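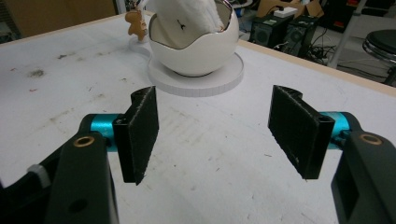
Most people who write to Cekomar before ordering want to know what a Jerum hand-held gripper costs, and then, a fortnight later, what everything else costs. We would like to move the second email closer to the first. The gripper is the easy bit of the budget. The rest goes on tables, computers, cables, somewhere to sit, and whatever you plan to pick up, which may be a sensible block or may be a white cup in the shape of a cracked eggshell with something fluffy in it. Your finance office will query the eggshell. Put it under "consumables" and keep walking.

One gripper or two?

Two, if any of your tasks need one hand to steady a thing while the other does something to it. Plenty of buyers start with one to save money and order the second in September, when the new budget opens. That works, but you pay delivery twice. If you only ever plan to move objects from left to right, one will do.

What does a set cost?

A single Jerum is £1000. A two-handed set with marker plates, cables and a spare pair of finger pads is a good deal more, and once you add the bench and a computer you should have £3000 set aside before you talk to anyone. We don't do a "lite" version. We did once, and it came back.
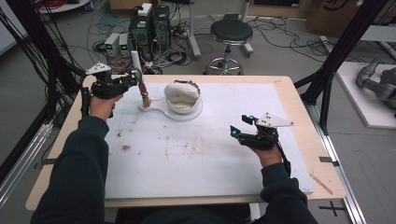
Two-handed work at the bench, with a marker plate on each gripper.

How much room do we need?

More than the table. People measure the tabletop, send us a cheerful drawing and forget that the computers will end up on the floor behind it, along with the power supplies and a great many cables. Allow space for a stool with castors to roll back without taking the network down. The room at Kakunham where we run our open days is a fair guide to what happens if you don't plan storage -- come and see it, mind your feet.

Do we have to buy your bench?

No. The Haque bench is £200 and comes flat-packed, with a white board for the top. Any steady table of a decent height is fine. We'd only ask that you don't use the one people eat at. A white top will pick up scuffs and smudges quickly, so buy a spare board at the start and don't get attached to the first.

What wears out?

Finger pads, mostly.

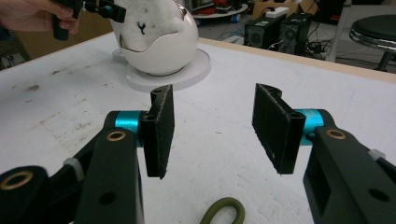 They are held on with adhesive and the edges go first. Budget for a new pair every couple of months if the grippers are in use daily. A pack is £139 and holds enough pairs for roughly a year, or a term if you have students. Cables come next, usually at the end where someone has trodden on them. Bushings last well and we keep them in stock.

Should we budget for props?

Yes, separately, and with a named line. Otherwise they get bought one at a time on somebody's own card and you'll be signing for plush toys and bits of rope until the project closes. Buy two of anything breakable.

Can we borrow a set before we commit?

For two weeks, against a refundable deposit. Please send back everything that was in the case. Please don't send back things that weren't.

How long is delivery?

Single grippers go out within ten working days. Two-handed sets take about twice that, as we build and check them as a pair. If your money has to be spent by a certain date, tell us the date when you ask for the quote and we'll invoice to suit.

Prices on this page were last checked on September 22, 2018 and don't include VAT.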